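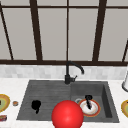
Review: Jemilent Kitchen Pack, classroom license

Print this page | E-mail this page

Our robotics club bought the Jemilent Kitchen Pack in September, mainly for the members who like the programming side and never get enough time on the real arm. We have one arm and a lot of kids. A simulator lets them all work at once, and the ones who finish early can keep going at home. I have used the pack with students for most of a semester, so this is a review of how it holds up in a club and I have left the research features alone.

What you get is a set of kitchen scenes, a library of dishes and utensils, a simulated arm, and a task editor. The license covers 30 seats and costs $400 for the year. It runs inside the Kivora simulator, which is a separate free download. Install Kivora first. If you do it in the other order the pack does not find it and the error message is no help.

We have spent nearly all our time on the sink scene. It has a dark double sink set into a white counter, with a ribbed section on the left and a deeper basin on the right, and a black gooseneck faucet behind. The task editor lets you put plates and other objects in the basin or out on the counter. Our standard exercise is to get a plate out of the basin and set it down on the ribbed side. It sounds easy. Most groups need 3 sessions to get it working from one starting position, and longer to get it working from any position.

The feature I would pay for again is the target marker. It is a big red ball that shows where the end of the arm is in the scene, and it can be switched on or off. Beginners get lost in coordinates. They type in a number, the arm goes somewhere, and they can't say if it was too far left or too far forward. With the ball on they can see it. The drawback is size. The ball covers a good part of whatever is behind it, including the front of the sink, and I could not find a setting to make it smaller. Students learned to switch it off for the last part of a move.

The graphics are decent. The counter has some veining in it and the backsplash tiles look fine. The window over the sink is just flat gray with no view outside. One of my seventh graders complained about this every week. It has no effect on the work. Some of the small objects are hard to make out at the default camera angle, and I would like a list of names you can turn on over them. The list exists in the editor but it doesn't show in the main view.

Physics is mixed. Flat plates sitting on the counter behave well. A plate leaning at an angle inside the basin is another matter. If the gripper touches the rim too hard the plate can jump, and twice we had one end up inside the sink wall. Restarting the scene fixes it. Nikola Pavlović, who coaches the older group, had his students lower the closing speed and that cut down on the jumping. I would set it low from day one.

The lesson booklet is the weak part. It has 3 lessons. The first is good and covers moving the arm and reading positions. The second goes straight to grasp planning with almost nothing in between, and the third assumes the students write Python without trouble. We wrote our own worksheets to fill the gap. If you are a teacher with no programming background, plan on doing the same or finding somebody who can.

Computers: it ran on our school laptops with shadows turned off. With shadows on, the older machines slowed down so much that the arm moved in jerks. The lab desktops had no problem.

I also tried the Stevano starter set, which is cheaper. It only has blocks on a table. The younger kids did fine with it and the older ones were bored quickly. If your members are in fifth grade or below I would start there.

Support has been all right. I wrote twice through the reseller, Georgiou, and got an answer both times. The first fixed our seat count. The second told me the ball size "may be adjustable in a later version."

Good points: target marker, task editor, works on modest hardware.
Bad points: short booklet, plates that jump, install order.

I would recommend it to a middle or high school club that already has one coach who can program. We plan to renew, and next semester the older group wants to try the same plate exercise on the real arm with the code they wrote for the simulator.

Print this page | E-mail this page

Contact us | Copyright, all rights reserved | Back to top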